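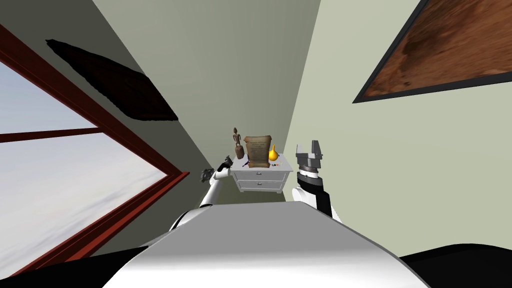

Sim cell: what changed, what to check, what not to touch

Quick one from the Wener bench, because July is nearly gone and half of you are back from leave and opening the nightstand cell to find it doesn't behave like you left it. Short version: the two-arm model got a new mount, the head camera got moved, and the grippers were re-zeroed. Long version below. Read it before you file a ticket please. Gudrun Reuter has closed 14 already that were all the same thing.

The tilt. Yes, the view leans. Walls, window, everything on a slant. Room is level, robot is level, camera is not. We carried over the head mount angle from the Clernby unit so the sim matches what the hardware sends, and the hardware sends it crooked. Do not straighten it in your own copy. Two people did and their reach targets were off for a whole afternoon before anyone noticed.

Torso in view. Same story. The big white curve at the bottom is the robot's own body and it stays. Gunther Rathjen asked about masking it out. We tried. The mask ate the base of the left arm whenever the elbow came in close, so it's gone again. If your detector is firing on the white shell, turn down the gloss on the body material, setting is in the cell file under "shell". Start at 40 and go lower only if you have to.

Grippers. These are two different tools, left and right, and they have seperate zero files. Please stop copying one over the other. The right one is the gray one with the flat parallel fingers. Its zero is fully open. Left zero is taken with the fingers pointing up at the nightstand, then saved. Order matters:

Load the cell, let it settle.
Home the right arm first.
Home the left arm.
Open right gripper, save zero.
Left gripper, save zero.
Reload and check both files have a new time on them.

If you home left first the shoulders can clip and the solver kicks the left arm up past the window. Looks dramatic. Harmless, but you have to start over.
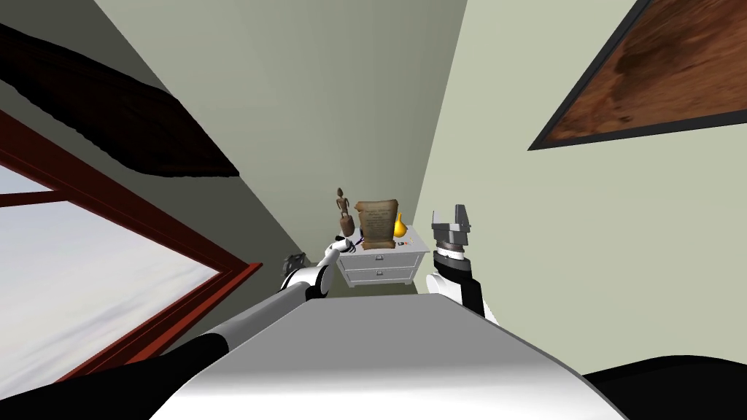 Approach poses. Start pose is now one gripper on each side of the nightstand, right a bit higher than left. That offset is on purpose. With both at the same height the wrists wanted the same space on the way in and we got 47 aborted runs overnight on the Flolley server. With the offset, none since. If you need them level for your task, level them after the approach, not in the start file.

Props. Figurine, scroll and yellow vase are the standing set. The small stuff on the top is there for clutter and may move between seeds. Don't hang a test on it. The vase has had its collision shape redone, the old one was a plain cylinder and the neck was basically a wall, so the gripper stopped in thin air next to it. New one follows the gourd shape. Slower to load. Worth it. Scroll still has the old flat collision box, curled ends are for looks only, so a grasp on the curl will go straight through. On the list.

Drawers. Both are jointed, upper and lower. Friction was set way too low and the upper one drifted open if an arm so much as bumped the furniture. Raised it. If your pull policy was trained before the change it will feel weak now, retrain or bump the grip force. Don't put the friction back.

Logs. Joint drift check runs by itself at 6 a.m. and writes to the usual folder. Anything in red, look at the left elbow first, it's nearly always the left elbow. We think it's the damping value we inherited from the Wendt arm file, Gunther is going through it line by line and would like not to be asked how far along he is.

Disk. Old recordings from the previous mount are taking up 91 gigs on the shared drive. They don't match the new camera so they are no good for mixing in. If you want to keep any, move them to your own folder by the end of the month. After that Gudrun wipes them.

Still open: scroll collision, left elbow damping, and a reset button that resets both arms and not just the one you last touched. Would love a hand with the last one if anybody has a free morning, the code is short but I wrote it in a rush and the coments are no help.

Questions to the bench channel, not to me in the hallway, I will forget.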